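**Handout 4: Looking after the gripper and wrist camera on the Tindwood cell**

Read before your first bench session. Bring the log sheet from Handout 3.

The Tindwood cell is one arm, one gripper and one small camera at the wrist. It practices picking up and handing over objects that people normally hold. Most faults we see come from the gripper or the camera mount, so those get checked most often.

## Before each session

1. Put the arm in its park position and press the stop. Check that the controller shows *stopped*.
2. Wipe the gripper housing with a dry cloth. Light scuffs are fine. Report cracks.
3. Try the camera mount by hand. If it moves, tighten the screws evenly and redo the view check below.
4. Open and close the gripper ten times at low speed and listen for grinding.

## Service intervals

| Item | Every |
|---|---|
| Mount screws, marked with paint pen | 28 hours |
| Finger pads, inspect | 100 cycles |
| Finger pads, replace | 1,000 cycles |
| Cable at the wrist, inspect for rubbing | 600 cycles |

Write the cycle count in the log even when you change nothing. Cengiz Saraç signs off pad replacements. Spare pads are in the Skarberg drawer, and the Bayram pads on the shelf beside it do not fit this gripper — leave them there.

## View check

After any work on the mount, take one still from the wrist camera with the arm at its working height and compare it with the reference still. The gripper housing should fill the lower part of the view, left edge to right edge, with the objects clear beyond it. In the still printed with this handout, the rhinestone microphone and the purple one can both be made out well enough to plan an approach, but the pale pink one runs in behind the gripper, and the far end of its body is hidden. A grasp on that one needs a second view from another angle. Note also how the small crystals glint; if you change the lighting, take the still again. Save it under the session number and add your initials.
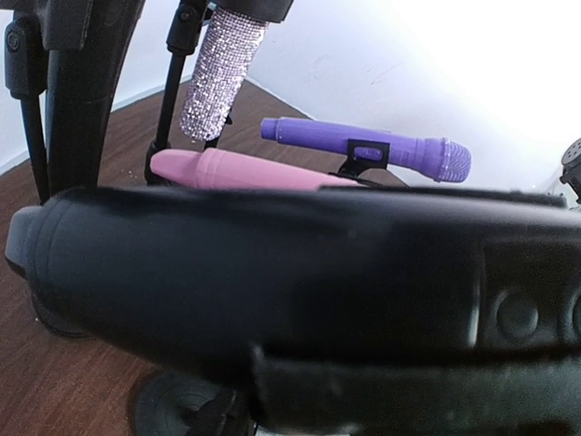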